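Zerham Two-Arm Bench Cell: Care of Gripper Fingers and Pads

The textured pads on the inner faces of the gripper fingers are wear parts. Inska supplies them in sets of two under order code 221. Pads should be inspected after every 65 hours of operation and replaced in pairs.

Before service, park both arms and switch off power at the cabinet. Remove the worn pads, wipe the finger faces with a dry cloth, and press the new pads flat from base to tip. Allow eight hours before returning the cell to use. Wrist camera settings are not affected by a pad change. 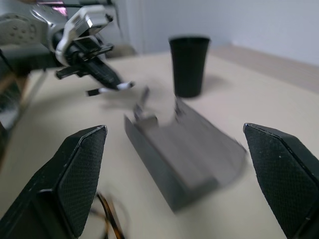

Page maintained by Tracey Rowbotham, Inska Product Support

The right-hand gripper has black fingers with dark mesh pads. Orders received by Saturday ship the following week.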